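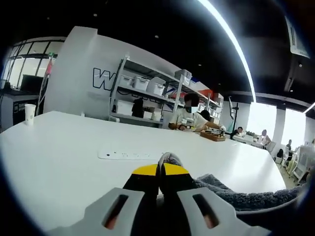
Teaching a gripper to fold towels, week three

We passed 325 good demonstrations this week and I am way too happy about it! I told my sister on the phone and she said "congratulations?" with the question mark very clearly in it, so I'm putting the rest here, where people have chosen to read it.

For anyone who missed the May posts: I'm helping Araceli Zamudio's little group at Trokusum collect examples for a policy that handles cloth and small table clutter. We carry a gripper in one hand, do the task ourselves, and the camera on top records what the gripper sees while we do it. Then all of that goes into training. My job is mostly to be the hand. I also sort the recordings afterward, which I like more than I expected to.

The yellow and black stripes between the fingers are my favorite part of the whole tool. It looks like a tiny construction site. The fingers themselves are pale gray plastic with a long slot in each one, and after a few days I stopped looking at my own hand at all and just watched the tips. Araceli says that's when the recordings get good, when you quit thinking about your wrist.

What a demonstration is for us

One demonstration is one complete try at one thing. Pick up the towel by a corner, bring the corner across, let go, back away. If I fumble and recover, we keep it, and we tag it as a recovery. If I fumble and then stop to laugh, we throw it out. (I have been responsible for a lot of the thrown-out ones.)

The first week I was much too neat. I'd line the cloth up square with the table and start from the same spot, every single time, and my runs looked beautiful played back to back. Rohani Wijaya trained a small test model on them overnight and it did great on a perfectly square towel. Turn the towel a little and it grabbed at bare table. So now we start messy. I drop the cloth, push it around, bunch it up, and whatever shape it lands in is the shape we start from. The gray fuzzy one is the hardest, by the way. It holds its wrinkles, and gray fingers on gray fabric make it tricky to tell on playback exactly when the grip closes.

We also stopped clearing the place out before a session. People sit across the table and work on their own stuff, somebody's paper cup stays where it is, the shelves behind are full of white bins, and it's all in the recordings. I was nervous about that, but Rohani wants it. A model that has only ever seen a spotless white table is going to have a bad day the first time a cup shows up, and I'd much prefer it sees a hundred dull background things now and learns to ignore them.

Speed

Ratih Hidayat noticed this one. She was going through the second batch and asked me, very politely, whether I'd been drinking coffee. I had! My folds after lunch were nearly twice as fast as my folds in the morning, and the camera blurred on the quick parts. You could see the cloth arrive but you couldn't see how it got there.

So we settled on a pace. I hum. It's a slow song and I'm not going to say which one, but corner pickup is the first line and the drag across is the second. Herman Sinaga does it with counting under his breath and his runs come out a bit choppier than mine, with little pauses between the numbers. We kept both. Two people's habits in the pile are better than one person's, and Araceli wants a third pair of hands by the end of the month. If you live nearby and have patience and a steady wrist, write to me, I mean it.

Sorting

Each evening I go through the day's runs in Flisel, the labeling program we use, and give every one a keep, a recovery tag or a toss. On a normal day I get through 20 before my eyes want a break, then I walk up and down for a bit and do more. Things that get a toss:

The fingers close before they reach the cloth and I keep going anyway.
My sleeve comes into view and covers the grip.
The towel was still sliding when I hit start.
The end of the run is missing, usually me pressing stop while letting go.

That last one was a sneaky one. I had 205 runs from the first stretch and a whole bunch of them ended a blink too early, with the fingers still opening. The test model learned from me, faithfully, and it would carry the corner to the right place and then just hold on. It stood there holding the towel like it was waiting for somebody to take a picture! I loved it so much. We fixed it by having me back off a full hand's width and wait one breath before stopping.

What's next

The goal is 800 by the time Araceli's group moves on to the next task, and I think we'll make it if Herman's shoulder holds up. The tool isn't heavy, but hold your arm out over a table for an afternoon and tell me how you feel. We switch off now, half an hour each - whoever isn't holding the gripper resets the cloth.

After towels comes sorting small hardware into trays, and I've already tried a few practice runs with screws. Terrible. The tips are good on fabric and clumsy on anything round and shiny, and I chased one screw across the table for what felt like a week. Arif Ong has some ideas about softer pads and is cutting a few test pairs for us to try. I'll post the results, including the bad ones.

Oh, and a reader asked whether it gets boring. A little, in the middle of the afternoon. But then Rohani loads the newest model and it reaches for a corner with my exact little hesitation before the pinch, and I'm wide awake again.

Posted 4 Jun 2021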